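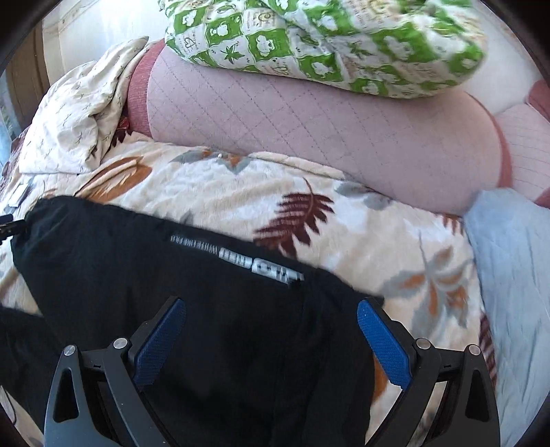 I watched the Channel 6 story on the Listau water rates twice, once when it aired at 6 and again on their website after dinner. I wanted to be sure I'd heard it right the first time.

The anchor said the city was making "a modest adjustment to keep service reliable." She said it in her own voice, with no "according to" in front of it. I had read those words that morning in the press release from the mayor's office, which is on the city website under News, third item down. They are in the second sentence. The reporter at the reservoir then said the increase would "bring Listau in line with its neighbors." Paragraph four of the release.

For anyone who doesn't live here, the adjustment is a new fixed charge on every account, whether you use any water or not. Kondia, the company that runs the billing, gets a share of it under the contract the council signed in September. The contract is public. The word Kondia did not come up in the story. Neither did the vote, which was 7 to 3, and the three who voted no have all said why on the record. One of them gave a long statement from the floor, and you can watch it on the council's own video page.

I don't think anyone at Channel 6 is in the mayor's pocket. I worked at a small paper for a few years and I know how this goes. A release comes in, it's written like a news story, the phrases are short and sound fine read aloud, and you have three other things to finish before the show. You mean to call somebody. I ran a few of those myself and I'm not proud of them. But at the paper we had an editor who would circle any phrase that came from a release and write "who says?" next to it. Then you had to put a name in. It took ten seconds and it made a big difference to the reader.

If the anchor had said "the mayor's office calls it a modest adjustment," I would have no complaint about that line. The viewer would know who thinks it's modest. A retired couple on my street does not.

The other thing was the crowd. Channel 6 showed a few seconds of the public meeting, with people shouting, and the reporter said it "wasn't clear what residents were upset about." I was at the meeting. There was a sign-up sheet and people went to the microphone one at a time and said what they were upset about. It was the fixed charge. A man read his bill out loud. The shouting came when the council president cut the comment period short with a lot of names still on the list. If you only have the shouting on tape, I can see how it looks like a mess, but the full meeting was online by the next morning.

Compare how they did Zikirgate. When that story broke, the same station had the lease documents on screen and a reporter going down the list of who had signed what. They gave it a whole segment. They named the mayor's brother-in-law. So they can do it, and I said so here at the time. The water story affects more people, and it got less than two minutes, with the weather teased in the middle.

I wrote to the news director and kept it polite. I asked for two things: attribute the phrases that come from the city, and mention the contract. I got an automatic reply saying they read every message.

I also posted a shorter version of this on the neighborhood page, and it got more replies than I expected. Most of them were about water bills in general, and a few were about parking.

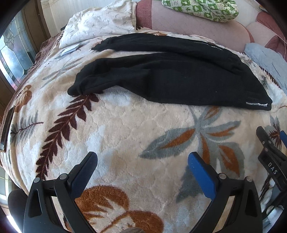
Rochelle Whitlock wrote back that I was being too easy on them. She said the station carries Kondia ads during the morning show, and that a viewer ought to be told that before hearing a story on the water rates, even one that leaves the company out. She also thought the "in line with its neighbors" part was the worse of the two lines because it can be checked. According to her, Huang has no fixed charge at all and bills only for what you use.

I looked up Huang and she's right about that. Their rate sheet is one page. The first tier covers 1000 gallons and there is no base fee listed. I haven't checked the other towns yet, so I can't say how the whole comparison comes out, and I'm not going to guess. The release doesn't name the neighbors it means.

On the ads I'm less sure. I've seen them too, but I don't know that the newsroom gives them any thought. I added a line about it to a second email anyway, along with a link to the Huang rate sheet.

The next council meeting has the billing contract on the agenda, near the end as usual. I'm going, and I'll put my notes up here the same night if it doesn't run too late.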